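Karabulut Storage Rooms: Cleaning Supplies and Bottles, Checklist with Comments
Last updated: April
Print this page | E-mail this page

Checked by: Remzi Aksoy
Room: Darside, ground floor, store room and packing corner
Present for part of the check: Muireann Flanagan
Start: Monday, 9:15

1. Door and lock
OK. The door closes by itself now. The key hangs in the office and not on the nail near the window, as it was before.

2. Floor and passage
OK with comment. The passage must stay 90 cm wide from the door to the sink. I measured 90 at the door but only 42 beside the second shelf, where three sacks of floor salt stand. Muireann moved two of them while I was writing. The third is too heavy for one person and waits for Boyang Jiang.

3. Shelves
OK. The shelf plates are fixed to the wall. Heavy cans are on the lowest level. On the top level I would like to see only paper and sponges, please. At this check there was also one can of Ronard floor wax. I put it down.

4. Caps and closures
Partly OK. I turned every cap by hand. Two bottles of Tesby glass cleaner had a cap that turns but does not catch. They are now in the gray tub and must not go back on the shelf. If a cap is broken we do not borrow a cap from a different product, also when it fits.

5. Labels
Not OK. This is the longest point, so I ask you to read it slowly.
- Every bottle must have the label from the producer or our own label. A word written with marker on the plastic is not a label.
- If the label is in a language which most of us do not read, we add our own label with product name, use, danger and date of opening. We do not cover the original one. Small print can be needed later, for example by a doctor.
- Labels must be read in good light. Turn the bottle until the shine of the lamp goes away from the text. If you still cannot read it, it counts as unreadable.
- Color does not tell what is inside. An orange bottle can be a cleaner, an oil or a drink.

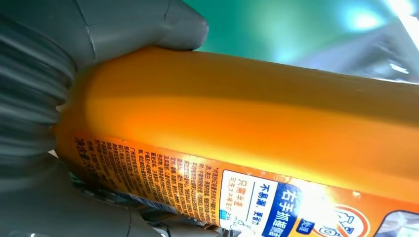
Can we keep using a bottle when only a part of the label can be read?

Keep it closed and put it in the gray tub until someone has found out what it is. When the product name and the danger text are both readable, it can go back with our extra label. When one of them is missing, it goes to the collection point with the other chemical waste.

6. Plastic of the bottles
OK. Look for cracks, swelling and white lines near the neck. Light scratches on the side are normal and I do not write them down. One can of drain cleaner was swollen at the bottom. It went outside to the metal box, standing up.

7. Storage apart
OK with comment. Acid products and chlorine products are on different shelves. The small sign between them has fallen. Birsen Akyol has the spare signs.

8. Food and drink
Not OK. One open packet of biscuits and a cup were on the packing table. I know it is cold in the kitchen, but the rule is the same in winter and summer.

9. Eye wash and gloves
OK. The eye wash bottle is sealed and inside its date. Gloves in size M are almost finished. Sizes S and L are enough.

Still to do
- Third salt sack away from the passage (Boyang)
- New sign between acid and chlorine (Birsen)
- Order gloves, size M
- Print more of our own labels, the water resistant kind

Comment from Primo Dal Bello, added after the check: The labels are ordered. Please do not use the paper ones in the meantime, they come off in the sink. The gray tub will be emptied before the next check, and I will sign the list on the lid.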